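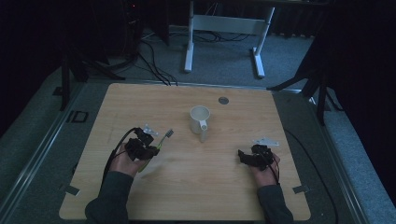
Jullholm hand-held gripper pair in use on the bench top, toothbrush and mug task.

Home
Teaching and demonstration
Hand-held grippers
Jullholm gripper pair

Jullholm hand-held gripper pair, wired
Supplied by Paltport
Order code JH-787

Safety notice in force for this product. Read the section "Late release fault" before use. Units already in service must be checked before they are next worn.

Overview

The Jullholm is a pair of motorised grippers worn on the hands and used to record two-handed tasks for robot training. Each unit straps across the back of the hand and fingers. The wearer closes and opens the jaws with the fingers, and the motors add a light resistance so that the grip felt by the wearer is close to the grip the robot arm will apply later. Jaw position and motor current are sent along the cable to the Ferkimik recorder box.

Left and right units are not interchangeable. The pair is sold together and calibrated together. If one unit is replaced, the calibration file for both must be renewed.

Late release fault

In April a user reported that the left unit stayed closed after the fingers had opened. The object in the jaws was a toothbrush, and the wearer pulled the hand back while the handle was still held. Nobody was hurt. The brush was thrown across the bench and the cable was strained at the wrist.

Eckhard Fuchs examined the returned unit at our workshop and found two separate causes.

1. Cable strain at the wrist entry. The cable leaves the gripper along the wrist. If the loop is too short, bending the wrist pulls on the connector and the position signal drops out. Firmware 3.1 and earlier treats a missing signal as "no change" and keeps the motor at its last current. The jaws therefore stay shut until the signal returns.

2. Loose hand strap. With a slack strap the unit slides forward over the knuckles. The finger lever then does not reach its open stop, and the release command is sent late or not at all.

Either cause can produce the fault without the other. In the returned unit both were present.

We repeated the first cause on the bench. With the connector pulled out by hand, the jaws held for 2000 ms before the recorder box cut the motor supply. This is too long for a device worn on the hand. Firmware 3.2 cuts motor current after 50 ms without a valid position signal. A return spring then opens the jaws. The spring has always been fitted, but it cannot overcome the motor while current is applied.

Units affected

All left and right units shipped with firmware 3.1 or earlier. The version is shown on the recorder box at start-up, on the second line. Units bought from Strobel before Paltport took over the range are also affected and will be corrected under the same terms.

What to do

Stop using the grippers until firmware 3.2 has been loaded. The update is made through the recorder box with both units plugged in. It takes a few minutes and deletes the stored calibration, so allow time to calibrate again.

After the update, carry out the release test:

Put on one unit and fasten the strap.
Close the jaws on the foam block supplied in the case. Do not use a hard object.
Ask a second person to unplug the cable at the recorder box.
The jaws must open at once. If they stay closed, switch off the recorder box at the mains and return both units to us.
Reconnect, then repeat with the other hand.

The test must be repeated whenever a cable or connector is changed.

Cable routing

Leave a free loop between the gripper and the forearm, large enough that the wrist can bend fully in both directions without pulling the cable straight. Do not tape the cable to the back of the hand. Fix it first at the forearm, over the sleeve, and let it run outwards from there, the left cable to the left and the right cable to the right. Cables that cross in front of the body will catch on taller objects.

Check the connector for movement at the start of each session. A connector that can be rocked with a fingertip is worn and must be replaced.

Strap adjustment

The strap should be tight enough that the unit does not shift when the hand is shaken. With small hands, fit the narrow pad under the strap. Thick gloves are not suitable, as they allow the unit to slide and hide the position of the finger lever.

Choice of objects

Until the release test has been passed, use only the foam block. In normal use, avoid glass, blades and anything with a sharp end that could be driven towards the wearer. Ceramic items may be handled, but the jaws close on a small area and a mug gripped by the rim can tip. Long thin items such as brushes and pens should be held near the middle, where they are less likely to turn in the jaws.

Technical data

Jaw opening, maximum: 70 mm
Motor cut-off on lost signal, firmware 3.2: 50 ms
Motor cut-off on lost signal, firmware 3.1 and earlier: 2000 ms
Jaw return: spring, to open
Connection: wired, one cable per hand
Recorder: Ferkimik box, sold separately
Body: black plastic

Included

Left gripper, right gripper, two cables, two hand straps, two narrow pads, foam test block, carrying case, printed manual. Manuals printed before the firmware change do not describe the release test. A replacement page is sent free of charge on request.

Spares

Cable with connector, left or right
Hand strap
Narrow pad
Return spring (workshop fitting only)
Foam test block

Returns and repair

Contact Hildegard Dreßler in the service department before sending anything back. State the firmware version, which hand was affected, and whether the jaws opened when the supply was switched off. Send both units, the cables and the straps. Please do not clean or re-tighten the connector first, as its condition is part of the check.

Repairs under this notice are free, including for units outside the guarantee period. Wear to straps and pads is not covered.

Availability: new pairs are shipped with firmware 3.2 loaded and the release test recorded on the card inside the case lid.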